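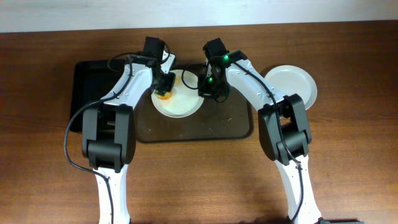
Figure 3. Both arms over the brown tray, left gripper at the food residue on the plate.

3.2 The dish-clearing task

I'll admit that dishes weren't my first choice. When our student team at Cunham sat down in January to pick a task for the class project, I wanted folding (everybody wants folding!), and Ákos Kocsis kept bringing up the cafeteria. He won. Looking back at what we learned, I'm glad he did, because a messy plate asks a lot more of two arms than I'd ever have guessed.

The layout in Figure 3 is one we used a lot: a tray in the middle of the table with a plate on it, a second plate off to the right, and a black tray on the left. We call the project Fevia, and an episode counts as done when the leftovers are off the first plate and that plate is in the black tray. We let the operator decide which arm does what, and that turned out to matter more than we planned for. Some of us led with the left every single time, and you can see it in the policy later on (Section 4.1 has the sad details).

Over the semester nine of us recorded 3,768 episodes. We threw out 251 of them, mostly for dropped plates or for stopping too early, and set aside 114 for testing. A good episode took roughly half a minute once you had the feel of it. My first ones took forever, and I have no plans to share them.

Sticky food was the hard part. With crumbs you can be sloppy, but with anything like sauce the fingertips have to come down low, and coming down low is how you push the plate across the tray. We tried two fixes. One was holding the rim with the other gripper, which works but crowds the wrists together over a small plate. The other was just going slower, and the newer operators liked that one a lot better. We kept both kinds in the training set and labeled them separately.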